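**Robot Learning for Household Manipulation, Unit 12**
Handout prepared by Katalin Magyar and Settimio Pellegrini
Revised 11/17/25

This unit covers the collection of bimanual demonstrations with hand-held grippers, using garment handling on a bed as the working task. Students should have read the Unit 11 notes on wrist-camera calibration before attending.
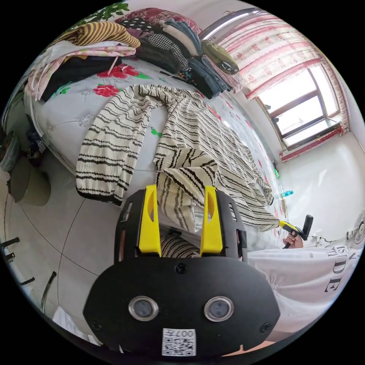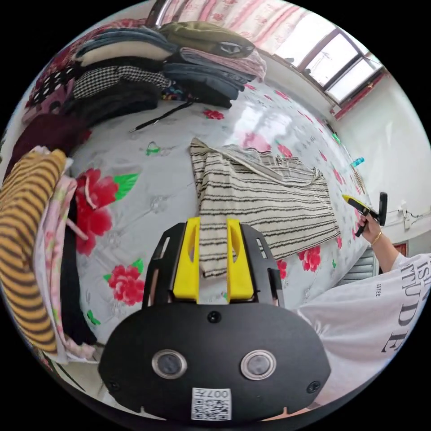 Gripper views from the garment task, striped top on a printed bed cover.

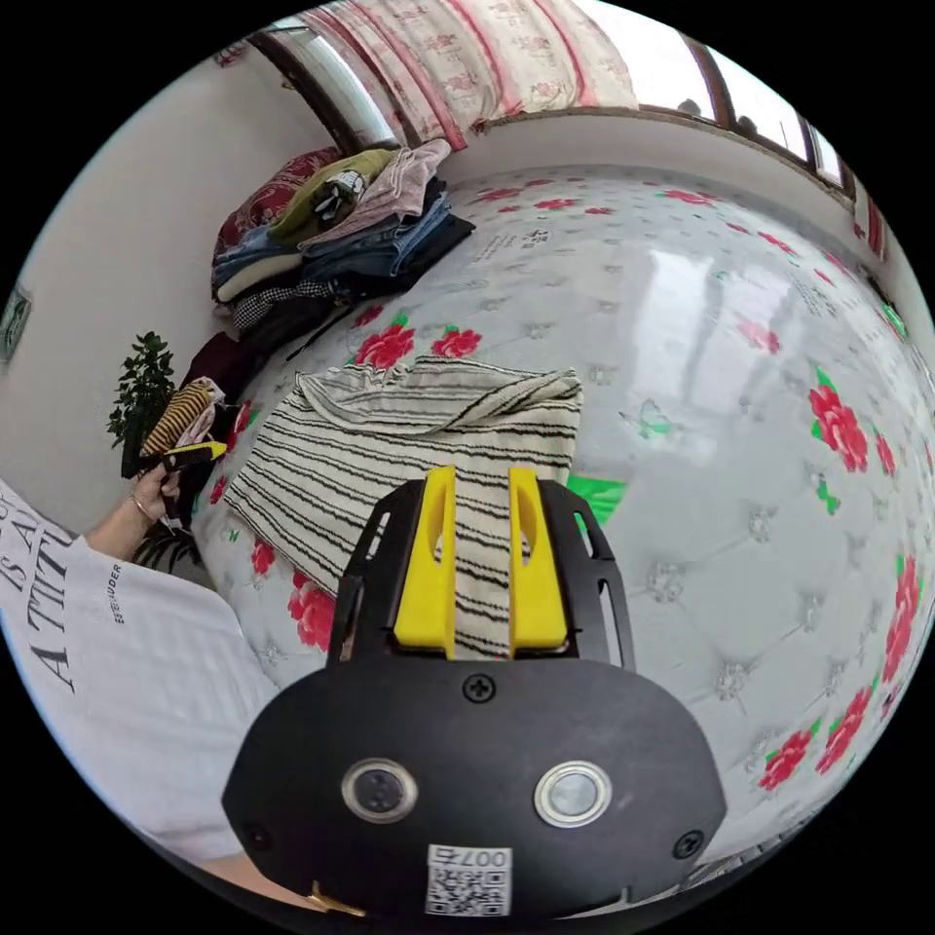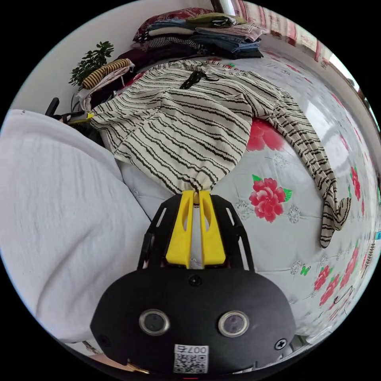
## 12.1 Why garments

A rigid object can be described by its position and orientation. A garment cannot. Its shape changes whenever it is touched, and much of its surface is hidden under its own folds. Planning methods that require a full model of the object therefore perform poorly on it. The Molitz method, which is followed in this course, learns a mapping from recent camera images to gripper motion and does not build a model of the cloth.

## 12.2 Recording procedure

1. The operator holds one gripper in each hand. Both devices record video, and the opening of the fingers is stored with each frame.
2. The two recordings are aligned in time before any other processing.
3. The path of each gripper is recovered from its own video. Segments in which tracking is lost are removed.
4. Each demonstration is trimmed to begin before the first approach to the cloth and to end after the final release.

Operators should move at an even pace. A grasp that misses should be corrected and kept in the recording. Corrections of this kind teach the policy how to recover, and the Abubakari set, which left them out, produced policies that repeated a failed grasp without change.

## 12.3 Result discussed in lecture

The Carker set contains 539 demonstrations. Ornella Zanetti trained one policy on the full set and a second on 100 demonstrations drawn from it at random. Each was tested in 30 trials on garments absent from training. The full-set policy completed 24 trials and the smaller policy completed 13. Most failures in both groups occurred at the first grasp, where the fingers closed on two layers of cloth or took up the bed cover together with the garment.

The trials were run in a single room. The result should not be cited as evidence of performance in other homes.

## 12.4 Assignment

Review the 12 demonstrations in the Ginach folder. For each, mark the frame of first contact and the frame of release, and state whether one or two layers were grasped. Where the layers cannot be determined from the video, enter "unclear". Submit the completed table to Malou Hafstein before the next unit. Requests for an extension go to Katia Parisi.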